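Herer Public Library
@hererlibrary
Wed 26 July

The Herer Public Library is changing the way it lends and takes back items. The posts below explain what is changing, what is staying the same, and what patrons need to do before the new rules take effect in October. (1/14)

First, the loan period. Books, audiobooks and magazines will go out for three weeks at all branches. At present the Wullton branch lends for two weeks and the Main Library for four, and patrons who use both have told us that the difference is hard to keep track of.

Films and music will continue to go out for one week. Items on the New Arrivals shelf will also stay at one week and cannot be renewed while another patron is waiting.

Renewals: Any item without a hold on it will renew by itself, up to three times. Patrons who have given us an email address will get a notice each time this happens. Patrons who prefer paper notices may ask for them at any desk.

Late fees on children's and teen materials ended last year. Beginning in October, there will be no daily late fee on adult materials either. Charges for lost or badly damaged items remain in place and will be set at the price the library paid.

An item will be marked lost when it is six weeks overdue. If it comes back in good condition after that, the charge will be removed from the account. We cannot refund a charge that has already been paid on an item returned more than one year later.

Old balances. There are 532 accounts that are blocked today only on account of daily late fees. Those fees will be cleared and the cards will work again. Account holders do not need to call or visit. A letter will be mailed to the last address we have.

If you have moved, please update your address before the end of September. You may do this online, by phone, or in person with one piece of mail that shows your name.

Holds. Patrons placed 2,093 holds last month, and many of the items were never picked up. The pickup window will go from ten days to seven. You may pause a hold before travel and keep your place in line — the Pause button is next to each title in your account.

Holds may be sent to any branch, including the Peng Street branch, which has had no hold shelf until now. The shelf is inside the front door on the left and is arranged by the last four digits of the card number.

Returns. Items may be returned at any branch no matter where they were checked out. The outdoor book drop at Wullton is open day and night. The one at Peng Street is closed for repair, and returns there should be handed in at the desk during open hours.

Please do not put board games, puzzles, tools or musical instruments in a book drop. These belong to the Morkik Collection and must be handed to a member of staff, who will check that all parts are present while you wait. Missing pieces may be brought in later without charge.

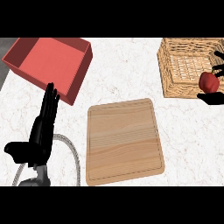 An open red box on a white marble countertop.

Morkik Collection loans will stay at two weeks, with one renewal. A signed borrower agreement is still required for power tools and sewing machines, and the borrower must be 18 or older. Agreements already on file remain good and do not need to be signed again.

The full lending policy, with a large-print version, will be at every service desk from Monday and is posted on our website now. Written comments will be accepted through the end of August — please address them to Lending Services, Herer Public Library, or leave them at any branch. (14/14)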